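Tovuro 项目组例会纪要

时间：2022年6月26日
地点：Laur 办公区
出席：Aurelio Llorente、Ewurabena Arthur、Jordan Whiteley、Begoñe Nieto
请假：Eusebio Toledo
记录：Begoñe Nieto

一、上次会议事项

上次纪要无修改，通过。Jordan 已把采集说明更新到第二版，旧版停用。Stadatthorpe 方面的场地协议尚未签回，由 Aurelio 继续跟进。

二、衣物任务采集进展

Ewurabena 汇报：本阶段目标为3,000条示范，全部用手持夹爪完成。目前衣物类已检查67条，其中48条可直接入库，其余19条需要重看。主要问题有两类，一是起始时夹爪离衣物太近，指尖挡住了布料边角；二是操作者在衣物铺好之前就开始录制。

Aurelio 问，是否需要统一衣物的初始摆放。讨论后认为不必统一，皱褶和朝向应保留变化，但衣物和衣架都要放在桌面上，夹爪从桌面上方进入。Jordan 提出，浅色衣物放在白色桌面上边缘较难分辨，建议同一批里搭配深色或拼色衣物。会议同意。

大家一并看了衣物工位的画面。桌上的衣服有浅黄绿和宝蓝两种颜色，领边为深色，白色衣架放在旁边，夹爪停在桌面上方，两指略张开。Ewurabena 认为这样的起始高度合适，指尖的黄色垫片也看得清楚，后续按此执行。

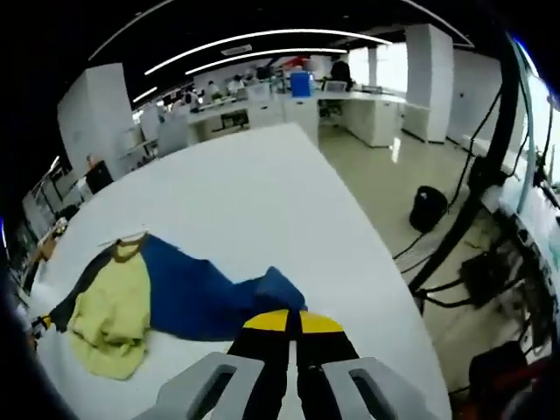
三、标注与命名

1. 每条示范只写一句任务说明，动词统一用“挂”“叠”“展开”，不再使用“整理”。
2. 中途掉落后重新夹起的，保留，另加标记。
3. 背景中有人走动的，不作废，但正脸清晰可辨的须先做模糊处理再上传。
4. Brurkus 平台上已有的22条重名文件，由 Begoñe 改名，改名前不要删除。

四、其他

Jordan 反映指尖垫片用久后会打滑，申请备用件一批，Aurelio 同意采购。训练组希望8月拿到第一批完整数据，Ewurabena 表示要看重看的结果，下次会议答复。

五、待办

Ewurabena：重看未入库的19条，列出需要补录的部分。
Jordan：在采集说明中补充起始高度和衣物配色两项。
Aurelio：采购垫片，跟进场地协议。
Begoñe：处理重名文件，把本纪要发给 Eusebio。

下次会议时间另行通知。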